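Ticket 347 -- Missing items and wrong substitutions, Saturday delivery
Status: Open (reopened by customer)
Category: Groceries / Bags and packing
Store: Trasthorpe

Customer message, 9.14am

Hi there, Anju Kashyap again. I know the last one got closed but I did say it wasn't fixed, so I'm replying on the same ticket and hoping it lands with the same person!

Quick recap for anybody new. I order from Drerari every Saturday, always the morning slot, always the same sort of shop: fruit, bread, a few snacks for the kids' lunchboxes. For the last few weeks the fruit has been turning up at the very bottom of the bag with everything else on top. Last time it was two tins of Yazzie tomatoes sitting on a punnet of plums. You can imagine. I got a refund for the plums (thank you, it came through quickly) but what I wanted was for somebody to change how the bags get packed, and the refund doesn't do that.

What I've tried so far, as your help page suggested:

Added "fruit on top please" to the delivery note. Worked once, then didn't.

Ticked the "pack fragile items separately" box in the app. It unticks itself whenever I change my slot. I've tested this on my phone and on the laptop and it does it on both, so I don't think it's me.

Rang the Trasthorpe store. Lovely man, very sympathetic, told me the notes don't always print on the picking sheet if they're too long. Mine was 93 characters. Is there a limit? If there is, could the app tell me before I hit save?

Reply from Cumness Support, 10.02am

Hi Anju, thanks for coming back to us and sorry about the plums. The note field does have a limit on the printed sheet, and anything past it is dropped. Please try a shorter note and save it after you've picked your slot. I've raised the box unticking itself with the app team. Could you let us know how the next order arrives?

Customer message, 11.40am the following week

Right, results! I did exactly what you said. Picked the slot first, then ticked the box, then put "FRUIT ON TOP" as the note and nothing else -- 14 minutes of faffing about in the app, but never mind. I also left the tins off this order altogether so there'd be less to go wrong.

Much better on the packing, I have to say. The cherries were right at the top, still on their stems, and there was an orange up there with them. 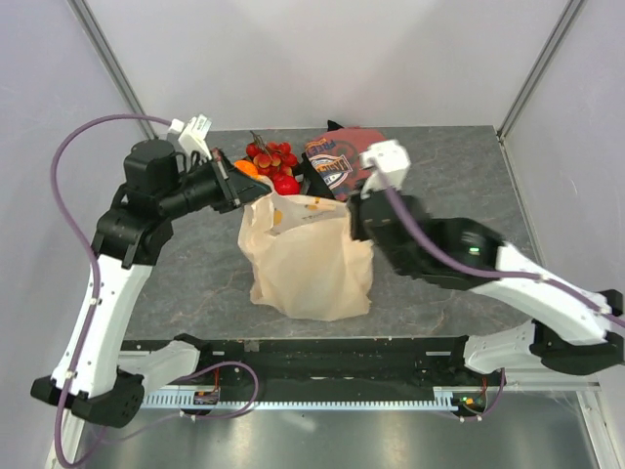
So the short note seems to do the trick and I'd like to leave it as it is. Two things are still bothering me though.

The first is the tick box. I went back in afterwards to move next week's slot by an hour and it had cleared itself again, same as before. The note stayed put this time, so it's only the box. If the app team want me to try anything else I'm happy to, I'm usually near the laptop in the evenings.

The second is the bread. I asked for the seeded loaf and got 2 white ones as a swap, and I'd turned substitutions off for bread back in May. We'll eat them (toast for days!) but I'd like the setting to mean something. Is it possible that it clears along with the box? I haven't checked that one properly, I'll have a look tonight and add it on here.

Please don't close the ticket yet -- I'd rather not start again from scratch.

Thanks,
Anju

Reply from Cumness Support, 1.25pm

Hi Anju, glad the fruit was on top. I've refunded both loaves and passed your notes about the slot change to the app team. Ticket stays open until we hear back from them.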